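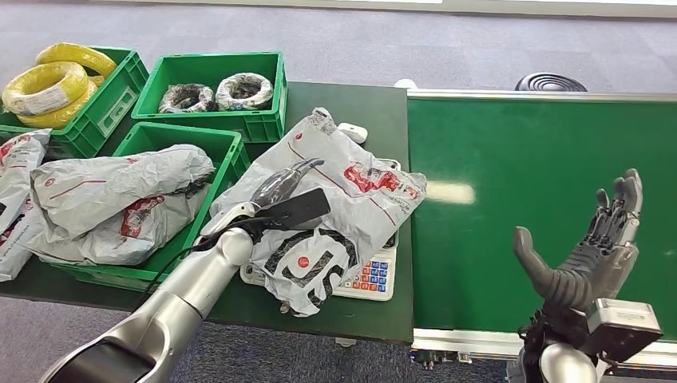 Lists > Television > Episode Guides > Thread view

Subject: Re: [epguide] Prernine series 2 - running order and the split pilot
Date: 29 July 2022
In reply to: Boonmee Wiriya

Boonmee Wiriya wrote:

> I've been going through our Prernine entries again and I don't think the
> series 2 numbering can stand as it is. The guide follows the Cemier
> stream, which has the opener as one feature-length episode. The original
> broadcast had it as two, with a cliffhanger on the harbour stairs and a
> recap at the start of the second part. Everything after that is out by
> one against the press listings, and every second query we get about the
> show is somebody citing the wrong episode.
>
> Then there's "The Weir". On Cemier it sits after "Cold Store". I'm fairly
> sure it went to air before it. The plaster cast on Inspector Dunmore's
> wrist only makes sense that way round.
>
> Proposal: renumber the lot to broadcast order, treat the pilot as two
> episodes, and put a note at the top for the streaming people. I can do
> the edits over a couple of evenings if there are no objections.
>
> Also, does anyone have the Rurneo discs? I'd like to know what they did
> with the pilot. My copy of series one is from them but I never bought
> the second.
>
> Boonmee

I have the Rurneo set and have spent some time with it, so I'll take the last question first.

The discs carry the pilot as a single title with a chapter stop at the harbour stairs. It isn't the Cemier version. Cemier drops the recap and the first set of closing credits and joins the two halves on a straight cut. Rurneo also drops the recap, but keeps a fade to black and a few seconds of silence where the credits were, and then picks up with the exterior of the customs house. The customs house shot isn't on Cemier at all. It was the opening shot of part two as broadcast, under the title card, and I assume whoever prepared the streaming master took it out along with the card. The clean version on the disc must have come from textless elements.

So there are three versions of the opener:

a) broadcast, two parts, recap and two sets of credits
b) Rurneo disc, one part, no recap, fade retained, customs house shot without title card
c) Cemier stream, one part, no recap, straight cut, no customs house shot

The packaging credits the disc transfer to Halilović, who also did the series one set. The stream carries no such credit and the grade is different, most noticeably in the night material, where the disc is darker and the blacks hold some detail. The Cemier copy has been lifted enough that you can see the edge of the painted backing behind the ferry terminal in "Cold Store". I wouldn't put that in the guide proper but it could go under production notes.

On "The Weir". You are right about the broadcast order. The listings pages I have put it directly before "Cold Store", and the continuity announcement on my off-air tape says "next time" over a clip of the cold store break-in. However, I don't think the cast on Dunmore's wrist proves what you want it to prove. She has the cast in "The Weir" and not in "Cold Store", but she is also bandaged in the last scene of "Cold Store" after the fall from the loading dock. Read the other way, the fall is the injury and the cast follows from it. The scripts may well have been written in the order Cemier has them. Production codes would settle it. The Rurneo booklet doesn't print them, and the end boards are trimmed on every copy I've looked at except one: my tape of "The Weir" runs on long enough to show the slate, and the code on it is later than the code printed for "Cold Store" in the trade sales catalogue.

That gives us a broadcast order and a production order that disagree, and a streaming service which has followed production order, whether on purpose or by sorting on the code field. I suspect the sort.

For the guide I'd suggest the following.

1. Primary numbering to be broadcast order, as you propose. It is what the list agreed for series one and what the header of every page already claims.

2. The pilot to be two entries, 2.1 and 2.2, sharing one synopsis page. I would not split the synopsis. The recap adds nothing to the plot and there's only one line in it that isn't in part one (Costigan saying "not on my colour of money"), which was evidently an alternate take. That goes in the notes.

3. A separate field for the Cemier number. Please don't do this as a note at the top. People arrive on the individual episode pages from a search and never see the top of anything. A field on each page costs a bit more typing, but it can be searched and it will survive if Cemier shuffles the order again, as it did in January with the Christmas special.

4. "The Weir" to sit in broadcast position, with one sentence on the production code and the slate. No argument about the wrist in the body of the entry. If people want to argue it they can do it on the list.

One practical warning before you start editing. The cross-references are not generated. When the series one pages were renumbered, the episode titles were changed and the links underneath were left pointing to the old addresses, and some of those are still wrong. I ran a check over the whole Prernine section last night and it returned 2,371 internal links. Most are cast pages and will be unaffected because they go by title. The ones that go by number are in the location index and the music index, and the music index is the worse of the two, as each cue is tagged with episode number and reel. If you renumber the episodes by hand without touching the index, every cue from the second half of the pilot onwards will be credited to the wrong episode.

I have a script that will do the substitution. It reads a plain two-column file, old number and new number, and writes a log of every line changed. It needs to be run from the highest number downwards or it will catch its own output. It also has a cap of 1,000 changes in a single pass, which I put in after the incident with the guest star pages, so the music index will have to be done in more than one pass. I'd like to keep the cap. Send me the mapping when you've drawn it up and I'll run it against a copy first, then post the log for people to look over.

Separately, while the pages are open:

- The entry for episode 6 gives the director as the same person as episode five. The on-screen credit on the disc is different from the one on the stream. The stream appears to have had the wrong end roller attached, as it also lists two actors who aren't in the episode. The disc agrees with the listings. I'd go with the disc.

- The synopsis for "Cold Store" says the refrigerated truck is found at the quarry. It's found at the rail siding. The quarry is in "The Weir". This error has been copied to at least one other site, complete with our spelling mistake.

- Aspect ratio. We say widescreen throughout. The archive footage in the inquest episode is pillarboxed on the disc and has been cropped to fill on Cemier, which takes the tops off several heads and most of the on-screen caption. Worth a line.

- The closing theme is a different arrangement from "The Weir" onward in broadcast order. In Cemier's order it changes, changes back for one episode and changes again. I don't offer this as evidence on the production question, only as one more reason to watch them as they were shown.

I haven't been able to compare the Christmas special, as it was left off the Rurneo set and my tape of it has a dropout through the whole of the choir rehearsal. If anyone has a better off-air copy with the original continuity at both ends I'd be glad to hear from them, off list if preferred. I can cover postage and return the tape by registered mail.

No objection from me to the renumbering going ahead on that basis. I'd hold off on the pilot pages until there's agreement on item 2, as it was a sore point last time.

2 comments | 6 shares

Previous in thread | Next in thread

This archive uses cookies to remember your thread view settings. By continuing to browse the archive you agree to their use. Accept | Manage settings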